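Help Board > Grippers and Hand Tools
Thick fabric keeps sliding out of my hand-held gripper – pads, or different fingers?

Posted by Ruth Furnival
Hello all, and thank you in advance to anyone who reads to the end, because I do tend to go on. I have been comparing two hand-held grippers since April, mostly on laundry and bedding, since that is what our little group in Plistton wants to be good at. One is a Wovent with soft curved fingers and the other is a Helmy with two flat parallel ones. I use them both in an ordinary bedroom with clothes on the bed, because a workbench makes everything look easier than it is.

The Wovent is lovely on T-shirts and pillowcases. It closes gently and it forgives me when I come in a little crooked. On anything heavy, though, it lets go about a hand's width off the mattress, and I end up chasing the same corner over and over. The Helmy is the other way around. It is fussy about where you put it, and thin cotton slips past the fingertips, but give it a thick folded edge and it seems much happier.
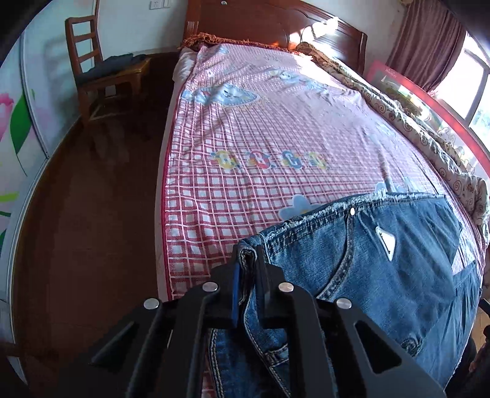

Parallel fingers on the hem of a pair of jeans, with the narrow blue pad against the denim.

My trouble is with the lift. I did 20 tries on denim with each gripper, and the Helmy dropped 2 of them while the Wovent dropped more than I care to write down. Both of the Helmy drops came when I took hold of a single layer near the waist. I would dearly like to use one gripper for everything, so should I be buying wider pads for the Helmy, or is there something I can do to stiffen up the Wovent? I am also a bit worried about pulling loose threads on older clothes, if anyone has run into that.

Posted by mulari_fan
Get a Mulari. Never had a drop with mine.

Posted by benchdog
Hi Ruth, nice write-up, and good for you for trying them on a real bed. I went through much the same thing last winter with towels and work pants, so let me tell you what I ended up doing, for what it's worth.

I would leave the Wovent alone. I tried stiffening a pair of soft fingers with strips of plastic and all I got was a gripper that was bad at T-shirts too. The bending is what makes them kind to light cloth, and you will miss it when it's gone.

On the Helmy, I'd hold off on wider pads as well. A narrow pad puts all of your squeeze into a small patch, and on a hem that is just what you want. What helped me most was changing where I grabbed. Go for a place where the cloth is already doubled, come straight down over it with the fingers open on both sides, close all the way, and then wait a moment before you lift. When there is no fold handy, I nudge the cloth with one fingertip until a little ridge comes up and take hold of that.

As for threads, keep away from frayed edges and check your pads for nicks. Mine had a rough corner after 2,000 closes or so on the counter, and it had been catching on towels for quite a while before I noticed. I rubbed it smooth with fine sandpaper and it has behaved ever since.

Posted by Ruth Furnival
Thank you, benchdog, that is so kind! I never thought to wait before lifting – I am always in a hurry once I feel it close. I will try the ridge trick on the waist part this evening, and I'll look over the pads while I'm at it. And mulari_fan, which model do you have, and have you used it on jeans?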